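Telik Bench Suturing Unit — Open Day and Demonstration Page

Product group: robotic suturing, bench training
Supplied by: El Fassi
Demonstration site: Jiltesmont training hall, ground floor
Next open day: 6th August

The Telik unit is a two-arm bench system for suturing practice and instrument evaluation. It is sold to training centers and engineering labs. It is not a clinical device and is not cleared for use on patients. This page covers what visitors see at the open day, the instruments in use, and the conditions for booking a hands-on slot. Prices are on the separate sheet, available on request.

Needle handling

The demonstration starts with the curved needle. The operator sits at the console and holds the needle near its tail end in the jaws of the driver, with the point free. Visitors watch on the wall monitor at the wrist view, which is the closest view of the jaws. The thread is black so that it can be followed against the pale surface. Finished stitches are left in place with their tails trimmed short, and new ones are added along the same line. 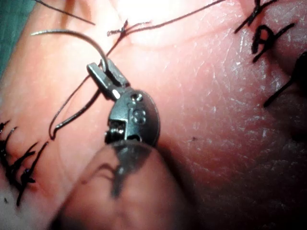 Instrument data

Type: needle driver, articulated wrist
Finish: metal, satin
Jaw action: hinged, spring in side cut-out
Jaw angle: set from console
Instrument change: by hand, with arm parked
Rated cycles: 1000 openings and closings, then return for inspection
Spare instruments supplied with unit: 6
Storage: dry, jaws open, in the tray provided

The rated figure applies to jaw cycles only. Wrist cables are checked on a separate schedule, set out in the Telik service manual. An instrument that has been dropped should be treated as out of service until it has been checked, whatever its cycle count.

Interrupted stitches

The main part of the demonstration is a run of interrupted stitches. Each one is tied and cut before the next is placed. The tails are left long enough to be picked up again if a knot has to be redone, and they stand up at various angles. Short offcuts may stay on the surface until the end of the run; visitors sometimes take them for loose stitches.

A second instrument works from the far side. Its tip comes in close to the needle point during the pass, and this is the part most first-time operators find hard. Depth is judged from the monitor, and there is no force readout on the standard console. Kasosus makes a force display that fits the accessory port. It is not part of the open day setup and El Fassi does not stock it.

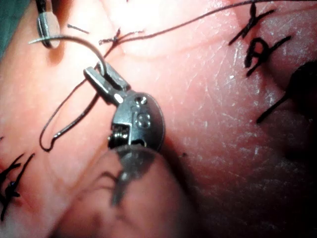

Session format

1. Safety briefing and sign-in.
2. Demonstration by the site operator, 30 minutes.
3. Questions at the bench.
4. Hands-on slots, booked in advance. Each slot is 9 minutes at the console.
5. Instrument table. Parked instruments may be handled with gloves.

Visitors stand behind the yellow floor line while the arms are powered. Bags go on the rack by the door. Phones may be used for pictures from behind the line, without flash.

Practice pads

The pad is a skin-like practice material with a creased, finely pored surface. The incision used for the exercise is short and straight, and its edges lie close together before any stitch is placed. Pads can be turned and used again on the reverse side, but a pad that has been stitched heavily along one line tends to tear on the next. Order pads with the unit; lead time was extended in July and has not yet come back to normal.

The long end of the thread should lie slack on the pad between stitches. If it is pulled taut it can ride up over the instrument tip and has to be cleared before the jaws are closed. When approaching the cut, open the jaws fully and bring them in low, along the line of the incision.
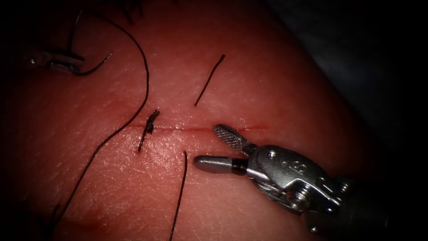

Thread is used in cut lengths, black only. Colored thread can be fitted but shows poorly on the wrist view under the standard lamp. The lamp is fixed and has one brightness setting. Sites with strong daylight should fit a blind — glare off the pad is the most common complaint in the first weeks after installation.

Site requirements

Bench: level, fixed to wall or floor
Power: single grounded outlet, not shared
Access: clear on both long sides of the bench
Network: not required for operation, required for software updates
Room: no food or drink at the bench

Booking

Entry to the demonstration is free. Hands-on slots are limited and are given in order of request. Groups from one employer should send one request with all names listed. El Fassi confirms slots by e-mail, and a slot not taken up at its start time goes to the next person on the list. Steel-toe shoes are not needed. Long sleeves must be rolled or fastened before sitting at the console.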